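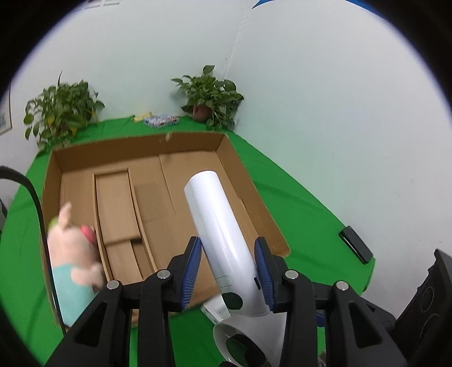 *Bathroom stuff going in the box. One room at a time, folks.*

I've moved four times in my life and I was bad at it the first three. So when my friend Marietjie Hendricks asked for my packing notes before she left for Cokalmont, I typed them up, and now you get them too!

**Get the boxes right first**

Small boxes for heavy things, big boxes for light things. I know everybody says it, and I still filled a big one with cookbooks in January and had to unpack half of it in the hallway. Liquor stores are great for small sturdy boxes (go in the morning, before they flatten them). I used 44 boxes for a two-bedroom place, and the last 12 were all kitchen.

Tape the bottom seam twice, then run one strip across it the other way. Cheap tape is a false economy. I bought a bargain roll and it let go in the garage overnight.

**Cords, cords, cords**

Let anything with a heating part cool all the way before you pack it. Then fold the cord back and forth in loose loops and hold it with a twist tie or a strip of old T-shirt. Don't wind it tight around the handle, it's hard on the spot where the cord goes in.

For loose chargers I use sandwich bags, one per charger, with a bit of masking tape saying what it belongs to. My sister Keisha Wojcik (yes, she married into the good last name) uses toilet paper tubes instead and they do look very tidy in a drawer. 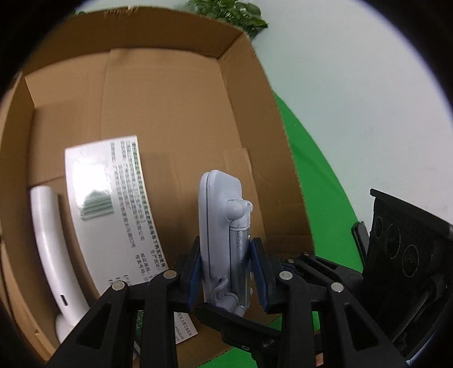 Take the batteries out of anything that's going to sit for more than a couple of weeks. I lost a perfectly good flashlight to a leaky battery in the last move and I'm still sore about it. Batteries go in their own bag with tape over the ends.

**Filling the gaps**

Towels, pillowcases, socks, the sweater you never wear. I haven't bought bubble wrap in years. Dish towels go between plates, and the plates stand on edge like records. If you give the box a gentle shake and hear rattling, stuff in another sock.

**Labels**

Write on two sides and never just the top, you'll be stacking them. I put the room in big letters and then three or four words about what's inside. "Misc" is banned in my house after the Great Can Opener Search.

**The first-night box**

Pack it last and keep it in the car with you:

- toilet paper and hand soap
- sheets for every bed
- phone chargers
- box cutter
- coffee, mugs, whatever you make coffee with
- a shower curtain and the rings (trust me on the rings)

If you've got a good trick for packing lampshades, please send it over, mine came out dented again.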